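3. Cords and small cables in the shared workroom

3.1 Setting and approach

The material in this section comes from the second part of the study, which looked at how cords, chargers and adapters are stored, borrowed and put back in shared workrooms. The first part dealt with paper and hand tools, and its results are given in Section 2. Cords were treated separately because they behaved differently in nearly every respect. A stapler that is left out stays where it was left and is easy to recognize. A cord that is left out changes shape each time it is moved, takes up more of the table than its size would suggest, and is often hard to tell from the cord next to it.

Two workrooms were included. The Sirer room is used mainly for small repairs and for preparing teaching materials. The Vulley room is used for meetings in the morning and for individual work in the afternoon. Both have one long table against a wall, a set of shelves, and a drawer unit. At the start of the study neither room had a written rule about where cords should go. In both rooms people had an idea of where they went, but when asked they named different places.

We made an inventory of all loose cords in the two rooms on Monday, April 16, 2018. A cord was counted as loose if it was not plugged in at either end and was not fastened to a device. Extension strips and cords fixed to lamps were left out. The inventory gave 352 loose cords in total. Each was given a paper tag with a number, and its type, length and place were written down. After the inventory the rooms were left as they had been found, and use went on as usual for 20 working days.

Interviews were held with regular users of the rooms during the same period. They were short and were held standing at the table, so that people could point to things as they talked. Mayuree Intarasuk carried out all the interviews and wrote up the notes on the same day.

3.2 Where cords ended up

The drawers held most of the cords at the time of the inventory, but the table was where most of the activity took place. Cords that left a drawer rarely went straight back to it. They were used, unplugged, and set down near the place of use, usually toward the wall. From there they moved toward the back of the table as other work pushed them out of the way. We refer to this strip along the wall as the back edge. In both rooms it acted as a storage place that no one had planned.

The back edge had some clear advantages for the people using it. It could be reached from a chair, and everything on it could be seen at once. Several users said they looked there first and opened the drawers only if they did not find what they wanted. One user in the Vulley room described the drawers as "where cords go when we don't need them anymore." Another said that a cord in the drawer could belong to anything, while a cord on the table had at least been used by someone that week.

The disadvantage was tangling. Power cords and thin charging cables were set down in the same area, and the thin ones were soon caught in the loops of the thicker ones. A heavy cord tends to keep the bends it had in its last coil, so it lies in wide curves and does not flatten. Thin cables slide under and through these curves when anything nearby is pulled. After a few rounds of this, taking one cable meant lifting the whole group, and the group came down in a new arrangement a little further along the table.
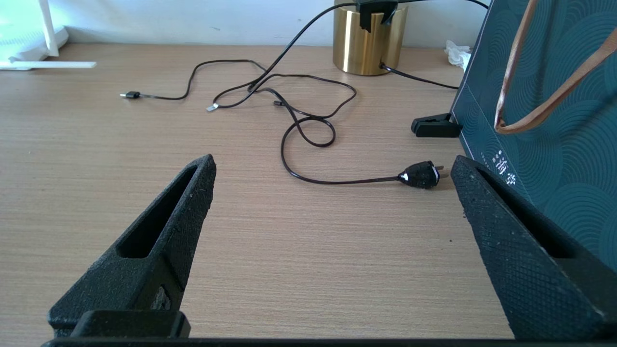 Figure 3. A power cord and thinner cables on the worktable, with the two-prong plug lying free of the tangle.

People dealt with a tangle in one of two ways. The first was to find the end they wanted and pull. This worked when the connector at the other end was small, and it often made things worse when the other end was a plug. A plug will not pass through a tight loop, and the prongs catch on other cords. The second way was to lift the thick cord out first, by the plug, and let the thin cables drop. Users who worked in this order had fewer complaints about tangles, though they did not describe it as a method. Most had not thought about it until they were asked.

Small connectors raised a different problem. The end of a thin cable is hard to identify from more than an arm's length away, especially when both the connector and the cable are black. Users picked up a cable, turned the end toward the light, and put it down again if it was the wrong one. Each of these checks moved the cable slightly. In the Sirer room we saw the same cable picked up and put down by three people in one afternoon, none of whom used it. By the end of the afternoon it was at the other end of the table.

3.3 What people did with upright objects

In both rooms, users made use of whatever stood at the back of the table. Cables were hung over the rims of cups and jars, draped over the tops of boxes, or clipped to something heavy enough to stay put. These arrangements kept one end of a cable in a known place, and this seemed to matter more to users than keeping the whole cable neat. A person who knew where one end was could follow the rest by hand.

Arrangements of this kind lasted longer than coils. A coiled cord that was not tied came open the first time it was moved, and a tied coil was often left tied only until its first use, after which the tie went missing. A cable with one end held up off the table might be used many times and still be found in the same place. The rest of its length spread out over the surface, but users did not regard it as lost or even as messy. Asked to point out the untidy parts of the table, they tended to pass over any cable that had a fixed end.

This suggests that the usual advice to coil and tie every cord may ask for more than is needed in a room with steady use. It may suit long-term storage better. For cords in use every day, the more useful question is whether one end can be found without moving anything else.

3.4 Changes tried in the Sirer room

After the first period we tried a small set of changes in the Sirer room and left the Vulley room as it was. Thick power cords were moved to hooks on the side of the shelves, with the plug hanging down. Thin charging cables stayed at the back edge of the table, each with one end held in a clip. The clips were of two kinds, sold under the names Shawky and Vuditar. The first is screwed down and the second has a weighted base. Cords that matched no device in the room were put in a box marked "unknown" and kept for the rest of the study.

The changes were explained to users once, in person, and no sign was put up. We wanted to see what would hold without reminders.

Separating thick cords from thin ones had the largest effect. Tangles at the back edge became smaller and were mostly made up of thin cables alone, which could be pulled apart with one hand. The hooks were used well for the first week and less well after that. Cords still came back to them, but two or three were often hung on the same hook while others stayed empty. Users preferred the hook nearest the door. When asked why, they said that it was on the way out.

The clips gave mixed results. The screwed-down kind stayed in place but was ignored by people sitting at the far end of the table. The weighted kind was carried along the table with the cable still in it, so that after several days all of them stood together near the window. Users liked them all the same, and said that a clip which moved with the work was better than one they had to reach for.

The box of unknown cords was opened often in the first few days and then hardly at all. By the end of the period it held 90 cords. Users were willing to part with most of them, but each person we asked wanted to keep a few, and these were seldom the same ones. The reason given was nearly always that the cord might fit something at home or something that had been put away. We did not press the matter, and the box was returned to the bottom shelf.

3.5 Limits of the observations

The two rooms differ in their use, and the results from one cannot simply be carried over to the other. The Vulley room is cleared for meetings, and on those mornings cords from the table were swept into the nearest drawer in one movement. Some of the tangles we recorded in that room were formed in the drawer and only later brought to the table. We could not always tell which these were.

The tags may also have had some effect. A few users told us that they took more care with a tagged cord, at least at first, and some tags came off during use and had to be replaced from the inventory list. Where a cord could not be matched to its entry it was dropped from the count of movements but kept in the general notes. The movement records for both rooms are taken up again in Section 4, together with those for hand tools.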